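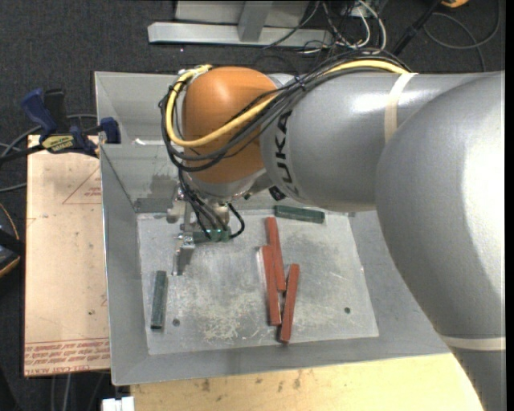
I've been meaning to write about blocks for a while now, and since it's raining and I've had 2 cups of coffee, today's the day!

So, plain blocks. Rectangular ones, the kind with no letters, no magnets, no cartoon faces. I grew up with a big sack of them and I got back into them last October, when I found a box marked Turnwood at the church rental sale in Drindside (83 cents, which I think was a pricing mistake, and no, I didn't point it out). I tipped them all out on the living room rug that same night and didn't get to bed until way too late.

My favorite combination is dark green with reddish brown. It's such an old-fashioned pairing, like a library or a train station, and the long brown ones look great laid flat as beams with a green one standing up at each end. I did try mixing in some bright yellow from another set and hated it. Back in the bag they went.

The other thing I'm completely sold on is a tray. A shallow one, with sides. I used to build straight on the table and every collapse meant crawling under the couch with a flashlight. Metal is loud (my downstairs neighbor would like a word) but it wipes clean and the scratches don't bother me one bit. Sloped sides are nicer than straight ones if you have the choice, you can get your fingers under a block that has slid up against the edge.

I don't sort when I put things away, by the way. I know some people do it by color and then by length, and I tried that for one whole Friday evening and felt like I was at work. Now everything gets pushed into a heap and I start the next thing from whatever's on top.

Next up is a bridge, a long one, with the green blocks for the piers. I've got a sketch on the back of an envelope and it already looks wobbly, so wish me luck!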